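Clearing out the catch-all table this week. Posting as I go.

The rule is simple. Anything that landed on the table since October gets a home, gets eaten or goes in the trash.

Snacks first. They end up here after every Plornstead trip and then sit until they go stale.
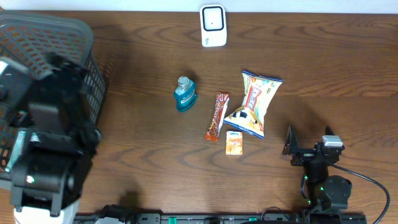 Snacks go in the kitchen, one shelf, no exceptions. I used to keep a few by the door and a few in the car and lost track of both. The bag of chips or crackers and the long orange and red wrapper are going to that shelf tonight. The mouthwash belongs in the bathroom and has no business next to food. I paid for a 50 piece organizer set from Prukeo last year and most of it is still in the box, so no new bins.

Second round is bathroom stuff and anything for cleaning up. Wipes stay near the table, because that's where spills happen. The Listerine goes under the sink with the spare toothpaste.

The gray plastic basket is for carrying things from room to room. It does not get to become storage. 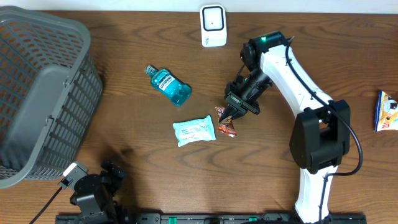 Nuria Gidey asked how I stop the table from filling right back up. She clears hers on Tuesday and it's covered again by the weekend.

I don't stop it. I do one trip around the apartment before bed and put things where they go. Some nights I skip it.

Hall closet is next.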